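O autocarro 21 e a paragem que mudou de sítio

02/08/2018

Tempo de leitura: 4 minutos

Imprimir | Enviar por e-mail

Desde que mudaram a paragem de Mevholm para o outro lado da rotunda, o 21 deixou de dar ligação ao comboio. Já tinha escrito sobre o assunto quando saiu o horário novo, mas nessa altura ainda não o tinha usado durante um mês inteiro. Agora já usei e posso falar com mais propriedade.

O problema é simples. O autocarro chega à rotunda à mesma hora de sempre, só que dali à plataforma é preciso atravessar duas passadeiras com semáforo e descer a rampa do parque. Quem vai leve e conhece o caminho ainda apanha o comboio. Quem leva malas, ou uma criança pela mão, fica a vê-lo sair e espera pelo seguinte. A sala de espera fecha antes do último autocarro, de maneira que à noite se espera ao vento.

Escrevi à Sarpong, que explora a carreira, e a resposta veio depressa. Dizem que a mudança foi pedida pelo município por causa das obras do muro e que o horário será revisto em outubro. Perguntei se até lá não podiam adiantar a partida de Plenholm. Responderam que isso obrigaria a mexer nos turnos dos motoristas. Percebo, mas então que atrasem a última viagem, que sai da garagem e não depende de mais nenhuma.

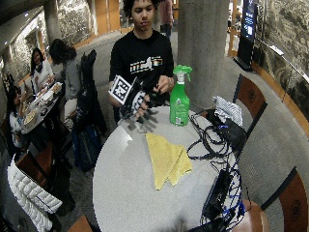

A carreira 21 tem uma história mais comprida do que parece. Quando comecei a andar nela ainda seguia pela estrada velha, parava à porta da cooperativa e demorava uma eternidade em Prukton, onde o motorista saía para beber café. Os autocarros eram velhos e cheiravam a gasóleo, e os vidros estavam sempre tão sujos que no inverno não se via em que paragem íamos. Hoje são limpos todas as noites, e de manhã ainda se nota o cheiro do produto; basta um borrifador verde como aquele que está em cima da mesa e um pano para se tratar dos vidros de uma ponta à outra. Nisso a Sarpong melhorou muito e convém dizê-lo, porque nas reclamações só se fala do que está mal.

Também melhorou a informação. Na paragem de Prukton há agora um painel que mostra os minutos que faltam, e quase sempre acerta. Em Mevholm continua o papel colado no poste, ainda com o horário antigo. Um passageiro escreveu por cima, a esferográfica, as horas novas de manhã. As da tarde ficaram por corrigir.

O Nii Annan, que conduziu nesta linha muitos anos e lê o blogue, mandou-me uma mensagem comprida com a explicação do percurso antigo. Segundo ele, os 2 minutos de folga que havia em Mevholm foram postos lá de propósito, para dar tempo aos passageiros que vinham do comboio. O motorista via o comboio chegar e esperava. Da rotunda não se vê a linha, por isso agora o motorista arranca à hora certa, e ninguém o pode censurar.

Pedi ao município os números de passageiros. Mandaram-me uma folha só com dois valores: 3.131 passageiros em Mevholm no último mês com a paragem antiga e 716 no primeiro mês com a nova. Parte da descida há de ser das férias, porque os miúdos da escola são quem mais enche o autocarro da manhã. Mesmo assim é uma queda muito grande. Pedi os valores do ano passado para comparar meses iguais e ainda estou à espera.
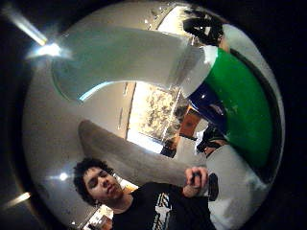

Entretanto fiz o percurso a pé várias vezes, da rotunda à plataforma, a horas diferentes. O que mais atrasa é o segundo semáforo, que só abre aos peões depois de passar todo o trânsito que vem de Plenholm. Se fosse regulado de outra maneira, já se ganhava bastante, e não era preciso mexer em turnos nem em horários. Foi isso que propus na última carta, com cópia para a empresa.

Para quem precisa mesmo do comboio da noite, o melhor por agora é sair em Prukton e descer pela rua do mercado. O passeio é estreito mas tem luz - e o painel da estação vê-se logo da esquina. Com chuva não aconselho, a parte de baixo fica cheia de água junto ao lancil.

Quando tiver os valores do ano passado, publico-os aqui. Se alguém guardou um horário em papel de antes da mudança, com as horas de domingos e feriados, agradeço que me envie uma fotografia. O meu rasgou-se na dobra e falta-lhe a coluna de Mevholm.

Imprimir | Enviar por e-mail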